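Der Roboter meldet »Aufgabe erledigt«

Ein Kommentar von Fereshteh Golestani, 28. Mai 2022

Mein Thema ist ein Fehler, der sehr klein aussieht. Unser Arm sollte in der Küche kleine Dinge greifen und umsetzen. Bei 700 Versuchen hat er in 5 Fällen Erfolg gemeldet, obwohl zwischen den Fingern nichts war.

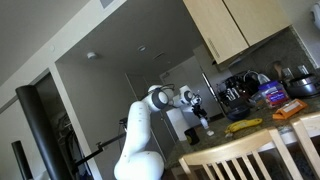
Ist ein leerer Griff gefährlich? Gefährlich wird er erst durch die falsche Meldung, weil der nächste Schritt sich auf sie verlässt.

In der Firma Lulitz, wo ich früher Software geprüft habe, hätte man so etwas eine Störung genannt. Ich finde das Wort zu freundlich.
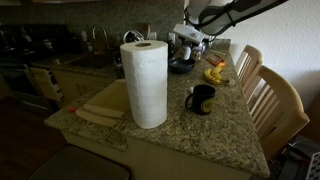

Eine Störung bemerkt man nämlich. Unser Arm fuhr ruhig weiter und öffnete die Finger über der Ablage, und im Protokoll stand alles auf Grün. Wir haben den Fehler erst nach etwa 7 Tagen gefunden – durch Zufall, beim Lesen der Motorströme.
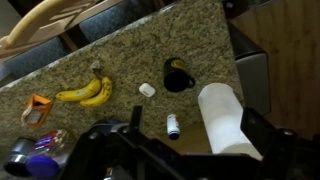 Rhys Pomare hält mir entgegen, dass 5 von 700 ein guter Wert sei und dass auch Menschen danebengreifen. Das stimmt. Aber ein Mensch spürt meistens, dass seine Hand leer ist.

Ich verlange darum zwei unabhängige Signale, bevor eine Maschine »erledigt« sagen darf: die Öffnung der Finger und die gemessene Kraft. Das macht jeden Griff langsamer, und ich nehme es gern in Kauf.
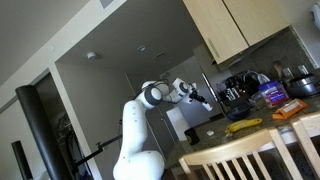 Was in das Protokoll gehört

Jeder Zweifel soll dort stehen bleiben, auch wenn die Quote dann schlechter aussieht. Im Projekt Ellery löschen wir seit Mai keine unklaren Versuche mehr.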